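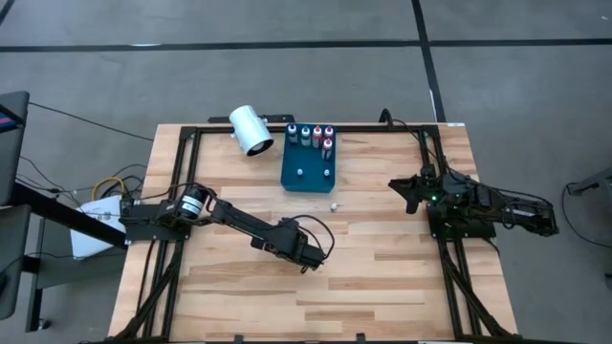
Why not just buy one robot arm and be done with it, one reader asked us on Friday. Surely the arm is the whole robot?

Good question. Short answer: no. Longer answer: the arm is the exciting bit, and then there is a great big list of boring bits, and the boring bits cost money too. Grown-ups forget this all the time. You won't, after this page.

What a shopping list for robots looks like

Think about getting a goldfish. The fish is cheap. Then you need a tank, and a filter, and food, and a net, and somewhere to put the tank where the cat can't get at it. Robots are a lot like that.

So start at the table and work up.

The table. Has to be flat and has to be steady. A robot arm is heavy and it moves, and if the table wobbles then everything on it wobbles. A robot that has learned where a bottle is will miss if the bottle has shuffled along a bit. Wood is fine.

The frame. These are the black metal rails running down the sides of the table. You bolt the arms to them. Rails are good because you can put other things on them later – a lamp, a camera, another arm. Bolts and brackets are usually extra! Read the small print.

The arms. One or two? Two arms facing each other can share a job. One holds, one twists. One picks up, the other takes over. But two arms means twice the arm money, and twice the spare parts, and you have to think about them bumping into each other. Lots of people buy one, get used to it and then save up.

The grippers. A gripper is the robot's hand, and a simple one has two fingers that open and close. Ask if it comes in the box with the arm. Sometimes it does, sometimes it is a seperate line on the bill.

The lamp. Robots that use cameras need good light, same as you do when you're reading. A lamp with a bracket is best, so it stays put.

The cables. Power for this, signals for that. Always buy them longer than you think. They have to loop, so the arm can move without tugging.

The things to practise on. Now this is the part people leave off. A robot needs something to pick up! Small bottles with caps are brilliant for it. All sorts of sizes, different coloured caps. And a tray to put them in.

Let's do the sums

The Krajewska workshop had a pot of £1,243 for everything except the arms. Arms were in a different pot, a much bigger one, which is quite normal. Big things and small things get planned seperately so the small things don't get swallowed up.

Table, frame, bolts and brackets: £722.
Lamp, cables, tray and bottles: £243.

Add those together and you get £965. Take that from £1,243 and there is £278 left over.

Is that spare money? Can they have pizza? No. It's the "oops" money. Every good plan has some. A cable breaks, a bracket is the wrong size, the postage is more than you thought. If nothing goes wrong you can spend it on something nice at the end, like a better lamp or a whole load more bottles.

Which shop?

They asked for prices from two shops, Denuvis and Feter. When a shop writes down its price for you, that is called a quote. You should get more than one. Denuvis was cheaper on the frame but charged for delivery. Feter cost more but the delivery was in the price. Same rails, nearly. So you can't just look at the big number at the bottom, you have to look at what's been left out of it.

Things to check on a quote:
Is the tax in there?
Is delivery in there?
Do the bolts come with it?
What happens if it turns up broken?

And how long will it take? Feter said 8 weeks. That is a long time to wait with an empty table. So they ordered the slow thing first, then the quick things after. Easy to get the wrong way round, and then you have a lovely lamp and nothing to shine it on.

Cheap things matter too

Look at what a gripper has to deal with. Pointy caps, tiny bottles, a tray with a raised rim. Some bottles are tall and some you could lose in your pocket. If you only bought one kind of bottle the robot would only ever practise on that kind, and then you hand it a different one and it's stuck. So a mixed bag of bottles is money well spent. Probably the best value on the whole list.

A tray with a rim is handy as well. Bottles roll. Floors are a long way down.
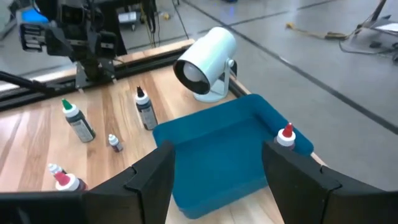
Leaving room

Room costs money as well, in a way. You need floor around the table so people can walk past. You need space for cables to go, and somewhere for the bits that don't live on the table, like stands and boxes. Measure first, buy second. Then measure again. Doors too – a table that won't fit through the door is a very expensive thing to have in a corridor.

Also plugs. Count the plugs in the room before anything gets ordered.

After you've bought it

Things wear out. Gripper fingers get scratched, bolts work loose, cables bend once too often. A sensible plan has a bit put by each year for this. The workshop calls its yearly plan Plerum (don't ask us, it was on the folder) and it gets looked at every October.

Words to know

Budget: the money you have and what you plan to do with it.
Quote: a price a shop writes down for you.
Spare: an extra one, for when the first one breaks.
Gripper: the robot's hand.
Delivery: getting it to your door, which somebody has to pay for.

Have a go

Pick a job for a robot. Anything, putting pencils in a pot will do. Write down every single thing it needs, starting with the table. Then ask someone else to find what you forgot and add that on.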